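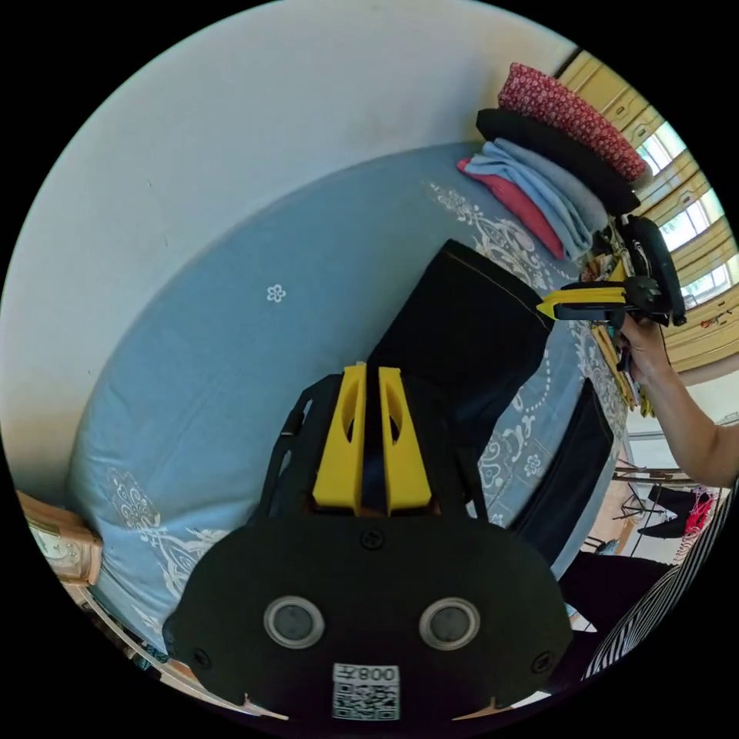
Most pitch competitions give their money to the wrong stage of a company. I have judged a fair number of them and entered two, and I have come to think the prize should be paid late, in pieces, and to teams that have something to show for the months after the applause.

The usual arrangement goes like this. A city, a university or a bank puts up a sum. Teams apply, ten or so are picked, and each gets a few minutes on a stage with a clicker and a slide about the size of the market. The judges leave the room, come back, and hand over a large cardboard check. By Monday the organizers have moved on to the next event and the winners are answering messages from people who want to sell them accounting software.

I don't think these events are useless. People meet there who would not have met otherwise, and a deadline makes a team finish its first version. My complaint is with the money. It goes out on the strength of a short talk, and a short talk measures how well somebody talks. The founders who do best on stage are often the ones who have had practice on stages. They have been to the right schools or worked in sales. Someone who has spent two years fixing refrigeration units and knows exactly why the parts arrive late may have a far better business and a far worse presentation.

The regional competition in Wavton is the one I know best. It runs every October in the old exchange building, on a Saturday, with the final at four in the afternoon. One year the top prize went to a team with an app for sharing parking spaces. Second place, with no money attached, went to Renik, a small outfit that rebuilds commercial sewing machines and rents them to tailors by the month. Renik had 49 paying customers on the day of the final. The parking app had none, though it did have a very good video.

I was one of the judges and I voted with the majority. I would like to say I argued for Renik, but I didn't. The video was good, and after a whole day of listening to pitches I was grateful for something that moved. The parking team spent most of its prize on a trip to two trade shows and stopped working on the app before spring. Renik is still in business. It grew slowly, on money it borrowed at a rate I would not wish on anyone, and that loan is the part that bothers me. The prize would have covered it.

One case proves very little, and I know there are winners who used the money well. Cenus, which makes booking software for small clinics, won the same competition and hired its first developer with the check. But when I ask founders what they needed most in their first year, few of them mention the week of the final. They talk about the sixth or seventh month, when savings are gone, the first customers are late paying, and no one is clapping.

So I would change the schedule. Give every finalist a small amount on the night, enough to pay for registration, a lawyer's hour and a domain name. Then hold back the rest for half a year. After that, ask the teams to come in again without slides. They would bring their invoices, or their signed letters from customers, or a working product that one of the judges can use. Split what remains among those who have kept going.

The first objection I hear is that this would kill the excitement. Sponsors like a winner and a photograph, and local papers like them too. That is true, and I don't have a complete answer. You could still name a winner on the night and give the trophy then. Sponsors could be invited to the second meeting, where they would meet companies that might become suppliers or clients. I suspect some of them would find this a better use of an afternoon, but I have not been able to persuade many to try.

The second objection is more serious. Waiting six months favors people who can afford to wait. A founder with rent due and no family money may have to go back to a job before the second payment arrives. This is why the first payment matters, and why it should go to everyone in the final. I would also make it possible to apply for part of the held money early, with a simple form and a reply within ten days. Being poor should not count against a team any more than being shy should.

The third objection is that checking invoices is dull work and judges are unpaid. Then pay them a little, or have fewer of them. A panel of three people who read the documents would do better than a panel of nine who look at their phones during the last four pitches.

There is a fund called Tsegaye that already does something close to this for food businesses. It takes in small groups, pays in four steps, and lets a company stop halfway without any shame or any demand for the money back. Its events are not much to look at: a rented room, coffee, a table with samples on it. The one I went to had fewer than 100 people in it, most of them customers or suppliers of somebody who was presenting. The questions were about shelf life and delivery costs. One founder said she had dropped her main product in the third month because the jars cost more than what went in them – and she got her next payment anyway, because she had found that out early and could show the figures.

I have told the Wavton organizers that I will judge again this year if they hold back even a quarter of the prize. They are thinking it over. If they say no I will probably still go, sit at the back, and talk to whoever comes in second.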